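Moving the bond ladder to Nornix, part two

The transfer out of Bikel finished in September. It took longer than the paperwork suggested, mainly over one gilt that the two firms held under different settlement references. Everything is now in one account and the old one shows a zero balance, apart from a small dividend that arrived after the cut-off and has to be sent on by hand.

For anyone who missed part one: I hold a short ladder of government bonds and fixed-term deposits, with a maturity every quarter. The purpose is to cover known spending without selling shares at a bad moment. Share funds sit elsewhere and are left alone.

Costs first. Bikel charged a percentage of the whole account, which in my last full year came to £379. Nornix charges a flat £96 a year plus a dealing fee per purchase. I deal four times a year, so the dealing fees are small next to the difference. A smaller account would give a different answer, and below a certain size the percentage fee is the cheaper one. Work it out on your own balance before moving anything.

Two drawbacks. The Nornix statement lists clean prices only, so accrued interest has to be added in a spreadsheet. Cash waiting to be invested earns nothing, whereas Bikel paid a little on it. I now time deposits to arrive 3 working days before a purchase.

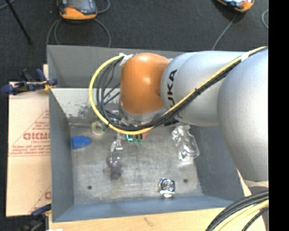

Does a ladder still make sense if rates fall?

It depends on what the money is for. If the spending dates are fixed, a fall in rates lowers what you get on each reinvested rung but leaves the rungs you already hold untouched. If there are no dates, a plain bond fund does much the same job with less typing.

Thịnh La wrote after part one to point out that my yield column used simple interest for the rungs longer than a year. He was right. The corrected figures are lower on two of the rungs and the order of preference is unchanged. The formula now compounds twice a year, in line with the coupons.

I also looked at the Emen savings platform for the deposit side. The headline rates were good, but early access was not offered on any of the terms I wanted, and the minimum was higher than one rung of mine. Bùi had a lower minimum and a slower application form. I left both for now.

The next maturity is the smallest rung. It will go into the longest date on the ladder, less £400 kept back for the boiler service and the car insurance excess.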